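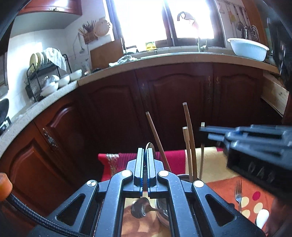 Getting the Table Under Control
Kitchen notes by Birdie Delacroix

Every June my sister's whole family comes to eat at our house, and every June I used to spend the first ten minutes of dinner running back to the kitchen for forks. I finally moved the everyday flatware out of the drawer and into a standing holder, and I'm never going back! The drawer now holds tea towels and the good scissors.

A few things I've picked up along the way, mostly by doing it wrong first.

Pick something heavy at the bottom. My first holder was a tall tin that had been full of Nurnis crackers, very pretty, and it went over every time somebody grabbed a spoon in a hurry. If you love a light container (I do, I have a weakness for tins), drop a layer of clean pebbles in it and put a circle of felt on top.
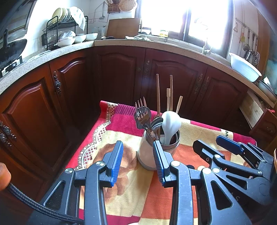 Photo: Drandness Home Pages

Forks go in tines up at my house. My mother would have had a fit, she was strictly handles up, and she had a point if you have small kids reaching in. With grown-ups I like being able to see what I'm grabbing. Try both for a week and see who complains.

Chopsticks and anything else made of wood need a bit more thought. Wash them by hand, wipe them, then lay them flat on a towel overnight before they go back in with the rest. I put mine away damp one summer and the ends turned gray and fuzzy, and a whole set from Nguyen-Tran went in the trash. I still miss those.
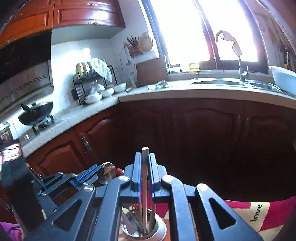
Wood and metal in the same cup.

Wash the holder itself! I do mine Saturday-chore style, whenever I do the dish rack: everything out, hot water, a bottle brush right into the corners, then upside down until it's bone dry. Crumbs get down there and I have no idea how.

For water spots on stainless, a soft cloth with a little white vinegar does the job. Rinse and dry right after. I bought a tub of Plurnum polish once and it worked fine, but it smelled like a garage and the vinegar was already in the cupboard.

Now, tablecloths. I like a loud print for family meals, the busier the better, and I save the plain white one for when there's no tomato sauce on the menu. Blot a spill, don't rub it, and get cold water on it before you sit back down. My iron stays in the closet. I shake the cloth out hard while it's still damp, smooth it over the table with my hands and let it dry right there.
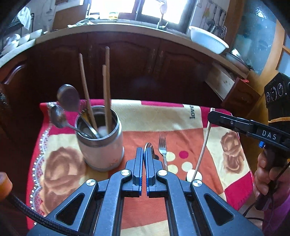 Spoon and fork on a rose print cloth.

If you're setting out serving pieces, lay them down before the food comes out so you can see how much room is left for the bowls. I always think I have more table than I do. The bread ends up on the windowsill most years, and the butter goes over there with it.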